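From the Cabinet Tops to the Bottom Drawers: Our Fall Clear-Out

Evorstead Neighborhood House Newsletter
September 29, 2019

Dear friends and neighbors,

Those of you who came by in August will remember that finding a teaspoon in this building had become something of an expedition. Things get put down on the nearest flat surface, somebody else puts something down beside them, and before long every shelf in the snack corner is a kind of museum of last month's lunches. So this fall we are having a proper clear-out, room by room, and I want to tell you how far we have gotten and what is still to do (and, yes, where a few extra hands would be very welcome).

Mitali Fakir has taken charge of the small cabinets, and I can't think of a better person for it. She likes to start at the top and work down. Everything on top of a cabinet gets looked at first, and it either goes to the kitchen, goes in the trash or recycling, or earns itself a drawer. Only then does she open the drawers, one at a time – she is quite firm about the one at a time – and settle what each is going to be for before a single thing goes in.

I did ask whether we might simply sweep the whole lot into a drawer and call it done, which is how I have always managed at home. Mitali was very kind about it, but the answer was no.

The gray cabinet, top drawer open: a white bowl, a can on its side and a green snack bag up on top. 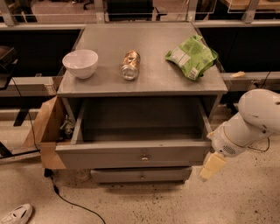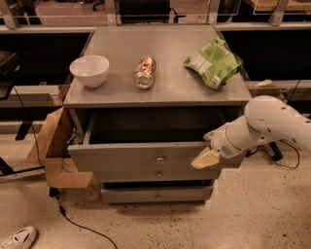 What goes where from now on

Bowls and cups belong in the kitchen, on the open shelf to the left of the sink. If you have used one, please rinse it and put it back there yourself, even if you are only going to want it again in an hour. We own plenty of bowls, but they do wander.

Drink cans go in the blue bin by the side door once you have finished with them. Slamet Siregar empties the bin and takes the cans over to the Clivon recycling point, and he has asked me to say that he would be grateful if people tipped out the last mouthful first. His car has suffered enough.

Snack bags are the trickier matter. Empty ones go in the trash, of course. If there is still something left inside, fold the top over, clip it shut, write your name on it and put it in the snack drawer in the Cao Room. Anything without a name on it will be considered a gift to the homework club, who have never been known to turn one down.

Top drawers will be for things we all reach for: pencils, tape, scissors, the spare batteries. The lower ones will hold the things we need only now and then, such as the holiday napkins and the extension cords. Mitali is making labels for the insides of the drawers, so the fronts will stay plain and tidy.

How you can help

We still have the craft room and the long hallway to get through, and four more people would make it a pleasant afternoon's work. You don't need to bring anything except an old shirt. There will be coffee, and Slamet has promised his coconut cake, which disappeared so fast last time that I only had the crumbs.

We could also use small boxes, about the size of a paperback, for dividing up the deeper drawers. Tea boxes are just right. Leave them on the bench inside the front door and one of us will gather them up.

If you think something of yours may have been put away in the course of all this, ask at the desk before you go looking. There is a lost-and-found basket there with three umbrellas, a very nice blue scarf and a single child's mitten, and we would love to see all of them go home.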